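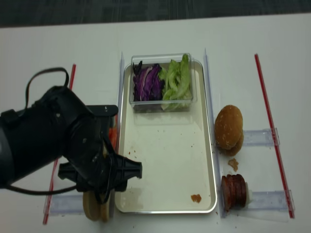
Fig. 1. Burger cell: tray, greens in the clear container, buns and meat slices in holders at the sides.

Unit 6: What a planner is allowed to assume

The Zasell planner takes a recipe and returns an ordered list of picks and places. On paper the burger task is solved. Read the paper closely and you'll find that every holder is treated as a fixed pose. Look at Fig. 1 and ask how fixed a bun standing on edge is.

Three claims from the Prestix write-up to test in lab:

1. "Perception is order-independent." The arm covers part of the left side when it reaches in. Ask which view the detector used, and when.

2. "Clear parts don't affect segmentation." The holders, dividers and greens container are all transparent. I'd want the depth maps before believing this.

3. "The policy generalizes." It was trained on 40 demonstrations in one layout. Move a holder and run it again.
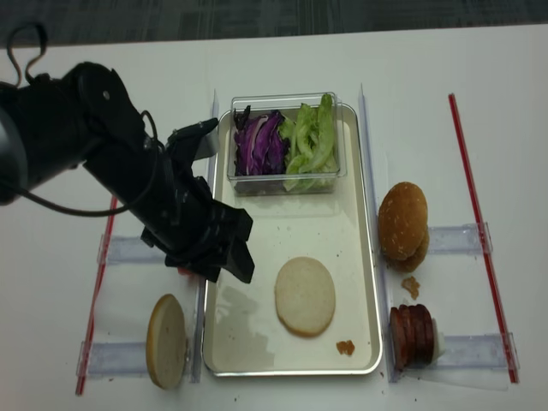

Fig. 2. Bottom bun on the tray, cut side up, gripper above and to its left.

A state like Fig. 2 is where a symbolic planner writes on(bun, tray) and moves on. That predicate says nothing about offset. How far off center can the bun be before the next layer slides? Pick a threshold and defend it.

Reading: Oda manual, section 13. Skip the benchmark table; it doesn't define success.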